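September 13, 2019

Blend door actuators, continued. Bolger bench, cold side.

Went back to the Momdale units, the ones that click when you start the car and then sulk. Have 26 on the shelf now, sorted by how much they annoy me. Opened 3 this morning. Two had a stripped tooth on the second gear. The other looked perfect and still would not find its end stop, so it went to the front of the annoying row.

Ran one of the stripped ones on the bench supply anyway. It gets 137 counts into its sweep, skips, and tells the controller it has arrived. Great confidence for a part that is still blowing hot air on the driver's feet. A good one does 289 end to end on the same door. I have stopped believing the self-calibration routine until somebody shows me it checks anything.

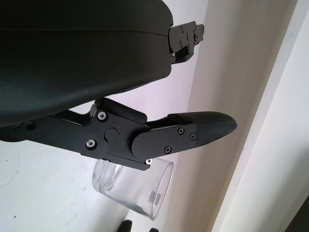 Clem Rutherford thinks I'm blaming the gear for what the door does. His version is that the foam seal swells, the door drags, and any actuator would chew itself up pushing against it, so swapping gears only buys the customer one more summer. He says to pull the door and turn it by hand before I write anything else down.

Annoyingly, that fits the one with perfect gears. Pulled the door from the Londano heater box after lunch. Stiff for the last bit of travel toward full cold, fine everywhere else. Peeled some of the foam back and it moved better. Did not tell Clem yet.

Still to do:
Get new foam from Lalov, the thin kind. They sent the thick kind in May and swore it was thin.
Repeat the sweep with the door out, then with fresh foam.
Ask Ankit Kaushik where the good torque gauge went. The one in the drawer reads the same with nothing attached to it.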